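How to Check a Box-Folding Success Rate Before You Repeat It
Ravinder Turcotte
Last updated September 20, 2022

You have a two-arm cell, a stack of flat boxes, and a policy that is said to fold them. Somewhere there is also a number. Ours was 20 out of 30, and it went into a slide deck before anyone had asked what "folded" meant. When I rescored the same trials with written rules, the number was 12.

The robot did the same thing both times. All I changed was the scoring. This page goes through the procedure I use now. It takes an afternoon, it is dull, and it will probably lower your number.

What you need

Recordings of every trial, from the fixed camera and both wrist cameras. If you only kept the good ones, stop and collect again.
The training log, or at least a list of which box type and start positions were used in the demonstrations.
Two people who can score. One of them should not have trained the policy.
A spreadsheet. We use a small script called Grisness to shuffle the clips and hide the checkpoint names, but renaming files by hand works fine.

Step 1. Write down what counts, before you watch anything

"The box is folded" is too loose. A panel standing at a right angle while a gripper holds it up may fall over as soon as the gripper lets go. I score five stages, each one yes or no:

1. Both grippers make contact with the cardboard on purpose.
2. The first panel is raised past its crease.
3. The side flaps are tucked.
4. The box is closed.
5. The box stays closed for 5 seconds with both grippers clear of it.

Only a trial that passes all of them is a success. Report the stage counts too, and keep them in a separate column. Adding them into an average gives you something like "mean progress," a figure that goes up nicely while the number of finished boxes stays flat. I have read several write-ups built on that figure and I still don't know how many boxes any of those robots closed.

Step 2. Decide what ends a trial

Pick a time limit. Pick what happens when a person steps in. My rule is that any touch by a person ends the trial as a failure, including the friendly little nudge to square up the box. People nudge without noticing they do it. Watch the edges of the fixed view for hands.

Also decide about restarts. If the operator resets because the box "started in a bad spot," the bad spot is part of the test. Put it back in the count. The first time we went through the Nedex checkpoint trials we found 5 restarts that had been left out of the total, and every one of them was a failure.

Step 3. Shuffle and hide

Mix the clips from the new policy with the clips from whatever you are comparing it to. Remove anything in the file name that gives the game away. If you know which clip is yours, you will be kind to it. I was, and I had been warned.

Have both people score every clip alone, then compare. Where you disagree, do not talk it out until one of you gives in. Go back to the rule, fix the wording, and rescore all the clips under the new wording. It is tempting to rescore only the ones you argued over. Don't.

Step 4. Use the right camera for each stage

The fixed camera is good for where the arms are, whether the box has slid or turned, and whether the grippers are clear at the end. It is poor at small contact. From that distance a gripper next to a flap and a gripper holding a flap can look the same.

The wrist cameras are the other way around. They show what is between the jaws, and they show damage. They can also be close to useless when the arm is near a panel, because the panel fills half the view and goes out of focus. I mark those stretches "not visible" and score from the other cameras. Scorers who are not given that option will guess, and they tend to guess in favor of the robot.

Before you score the full set, do a short practice round with still frames from all the views. Ask each scorer to write down only what the frame supports. "Gripper against the end of the box" is fine. "About to close it" is not, because a still can't tell you that.

Step 5. Keep a damage column

Most box-folding results I have seen say nothing about the condition of the cardboard. Torn edges matter for two reasons. If a person would throw the box away, calling it a success is generous. And a flap that has been bent and used many times may be softer than a new one, so the robot is being tested on an easier object than the one in the title.

I can't tell you how large that second effect is. I have not measured it, and I would be wary of anyone who claims to know from a handful of runs. What you can do is log how many times each box has been used and report fresh boxes separately. If the fresh-box number is missing from a paper, assume someone had a reason.

Step 6. Put an honest range on it

With 30 trials, 20 successes is compatible with a true rate anywhere from just under half to four-fifths. So if your old policy got a bit more than half and your new one got two-thirds, you have very little to say about which is better. Use a Wilson interval -- any stats package has one -- and print it next to the number.

The Skukemus write-up that got our group interested in this task compares two training recipes on runs of 20 each and declares a winner. Maybe it is right. The ranges overlap for most of their length, and the authors don't show them.

Step 7. Change one thing and run again

Last, move something the policy should not care about. Rotate the starting box a little. Swap the wall panels. Change the lights. At the Potgieter cell the walls carry a busy flower pattern, and I would want to see trials with the pattern covered before I believed the policy is looking at the cardboard. We have not run those yet, so our own result has that hole in it.

Frames for the practice round

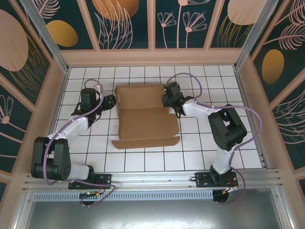
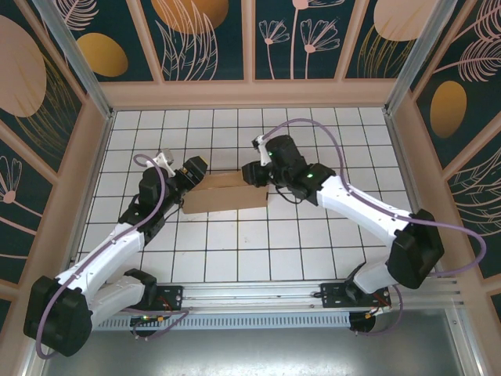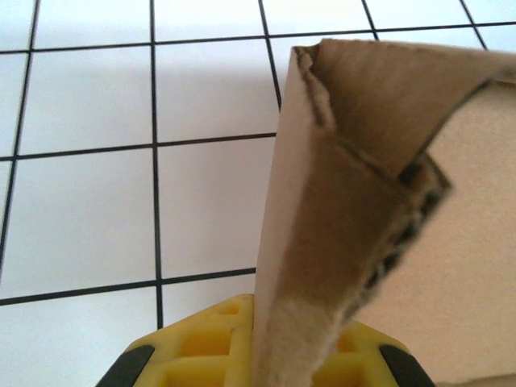
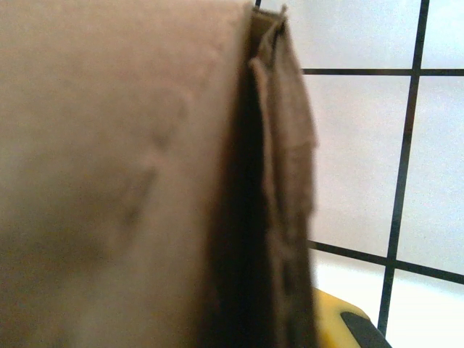 Views used in scoring. First and second: fixed camera, both arms and the box. Third and fourth: wrist cameras; the third has a cardboard flap held in the yellow gripper, with a ragged torn edge.

Scoring notes for these four: the first gets no mark for a closed box. The second cannot pass the last stage as it stands, with both grippers still on the box. The third goes in the damage column. In the fourth, a blurred surface takes up most of the left side, so mark that part "not visible" and look for another view.

If your scorers disagree on any of the four, go back to Step 1 and tighten the wording before you open the full set.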